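Chapter 6
Teaching by Doing: The Sandwich Project

I've run the robotics elective at Luddale for long enough to know which week my students will get tired of programming by hand. It's the week we try food. Up to that point we've been picking up blocks, and blocks are very polite. You write down where the block is, you write down where you want it to go, and the arm takes it there. Then somebody puts a lettuce leaf on the table and all those nice tidy numbers stop helping!

A lettuce leaf doesn't have one shape. It folds, it slides, it sticks to whatever it touched last. Bread squashes if you squeeze it hard and drops if you don't. My student Tomomi Onishi spent a whole Sunday writing rules for lifting one slice of bread (if the fingers are this far apart, do that; if the slice tilts, do this other thing) and came back with four pages of code and a slice with a hole in it. I still have the code. It's very well commented.

So in this chapter we're going to stop writing rules for a while and start showing. You'll hold a gripper in your own hand, do the job yourself, and record what the gripper sees and how it moves. Do that enough times and you have a set of demonstrations, which is what a learning program needs in order to copy you. The arm doesn't come in until Chapter 7, so don't worry if yours is still in pieces.

What you'll need from earlier chapters: the timing work from Chapter 3, and the section on square markers from Chapter 4. Those black-and-white squares matter a lot now. There's one on each side of the gripper, and the software looks at the two of them to work out how far open the fingers are. Get sauce on one and you'll be recording nonsense — wipe them between takes.

The class that first ran this project had 12 students and a target of 800 demonstrations. They finished with 781 they could use, and I gave them full marks, partly because I'd eaten some of the supplies. Each take was supposed to last no more than 30 seconds. That sounds short until you've watched a person chase a tomato slice across a plate for all of it.

A few words you'll meet as we go. A demonstration is one complete try at the task, start to finish. An episode is the recording of it. A policy is what the program learns: given what I see now, what should I do next? We'll build up that last one slowly, and there's some math in section 6.4 that I promise is friendlier than it looks.

Before you record anything, lay out your table and think about what you'll keep the same and what you'll change from take to take. Does the plate always sit in the same spot? Do you always pick up the bread first? Write your answers in your project notebook, then compare them with your partner's.

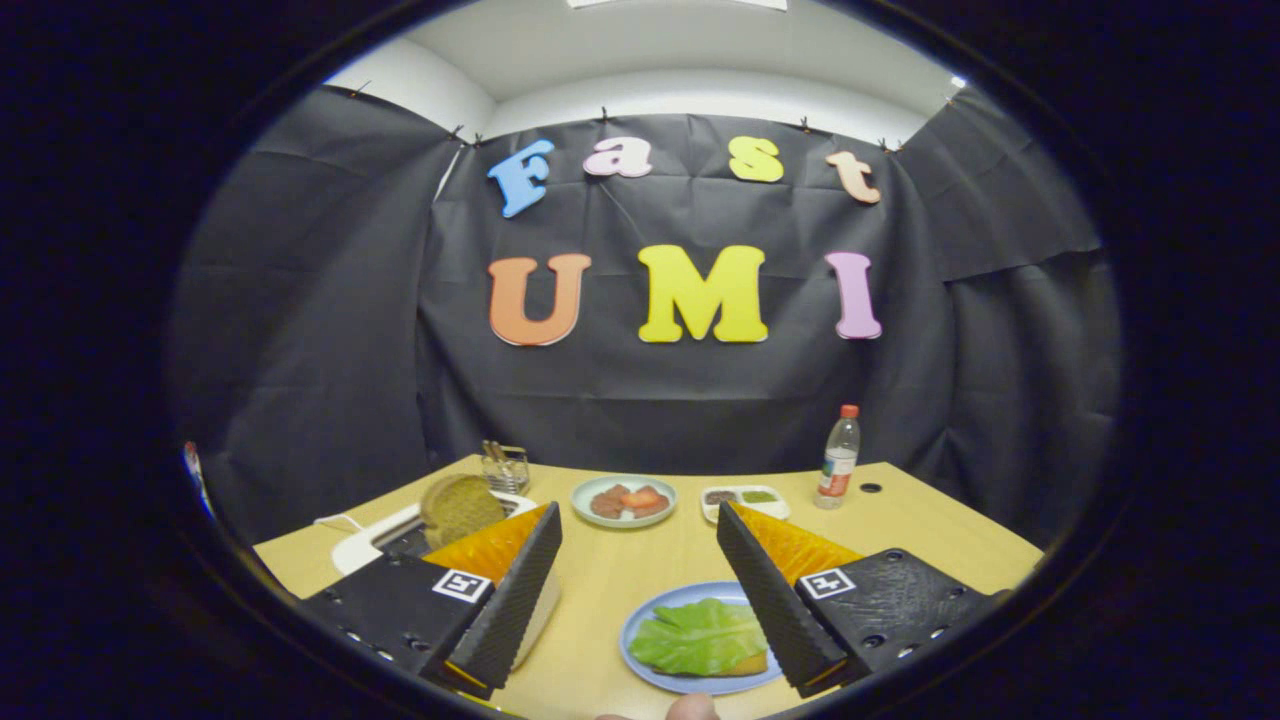 Keep that notebook page handy, as we'll use your answers in section 6.1 to plan the first ten takes.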